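Birkcombe has found a polite way to ban a march. The city didn't turn down the tenants' union, which wanted to walk from the bus station to the courthouse on a Sunday in September. It sent them a bill. The permit fee was $190, which they'd saved for. Then came a "crowd safety deposit" of $1,848, due in five business days, refundable at the discretion of the same office that had asked for it.

The union has 286 members, most of them behind on something already. They asked what the deposit was for. The answer was that a counter-demonstration was considered likely, and extra police would be needed to protect the marchers from it. So the people who might get yelled at were to pay for the yelling. I have read the letter several times, hoping I'd missed a page.
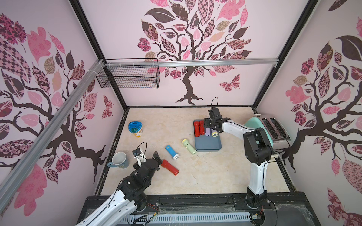 I should say that I'm not against permits. Somebody has to know when Main Street will be full of people, if only so the ambulance can take Westport Avenue instead. But the form has grown over the years, and every bad afternoon in the city's history has left a question on it. There's now a section on amplified sound that splits into handheld and mounted, and mounted splits again into vehicle and non-vehicle. Try to draw it and you'd get something like the tree on the back wall, all curling branches and checkered leaves, though without a butterfly to cheer you up on the way to Appendix C.

Sorcha Shearer, who filled it out for the union, sent me her copy. Under "expected mood of participants" she had written "annoyed." The office sent it back and asked her to be more specific. She wrote "annoyed about rent."

The city's defenders say the rule is neutral, and on paper it is. The half marathon pays a deposit too. It also has a shoe company behind it and has never, as far as I know, drawn a crowd of people opposed to running. A neutral rule that charges by how much other people dislike you will come down hardest on the groups with the most need of a street to stand in. It also hands their opponents a cheap trick. You don't need to show up and shout. You only need to call the office and say you might.

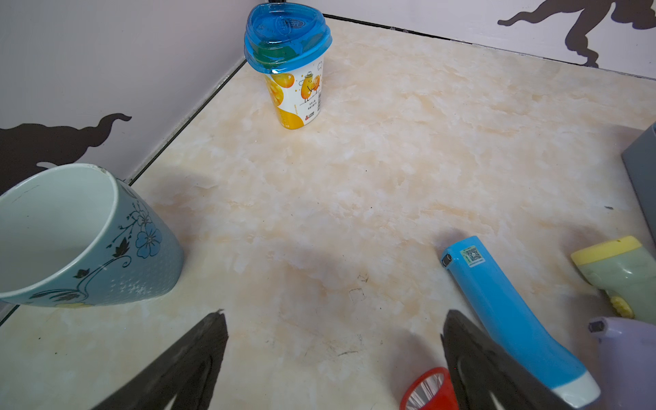 Irkberg, an hour north, does this differently. Organizers there give notice, a sergeant calls them back, and policing comes out of the general budget, like snow removal. Last year's largest march drew 1,205 people by the police count and ended with speeches too long for anyone's good. I'd like our council to look at how that works before it votes on the new fee schedule, which so far has been presented with all the gravity of the two round yellow characters on that drink cup. One of them, at least, put on a small hat for the occasion.

The union has moved its event to the sidewalk, where no permit is required if everyone keeps walking and leaves room for strollers. They'll set off from the bus station at two. The hearing on the fee schedule is the following week, and anyone who wants to speak has to fill out a form.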